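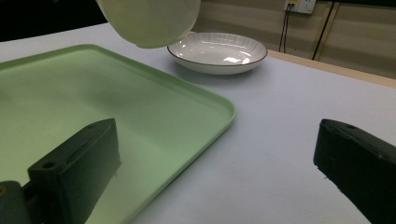 How to tag a set of concerto recordings in Kaltix

Multi-disc classical sets often import with each movement listed as a separate work. To put this right:

Open the Nodik tab and choose the set. Select all the movements of one concerto, including any cadenza tracked on its own.

Click Group as Work. Type the composer's surname first, then the title and key.

Put the soloist in Performer and the orchestra in Ensemble. Leave Artist blank or the set will split into 2 albums. 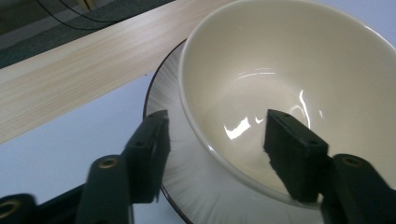
Cream bowl on a white plate

Repeat for the other concertos, then press Rebuild Index. A library of 2390 tracks takes almost 11 minutes.

If the movements still play out of order, check that the disc numbers are filled in. Older Vovgate rips leave them empty, and you will need to add them by hand before rebuilding again.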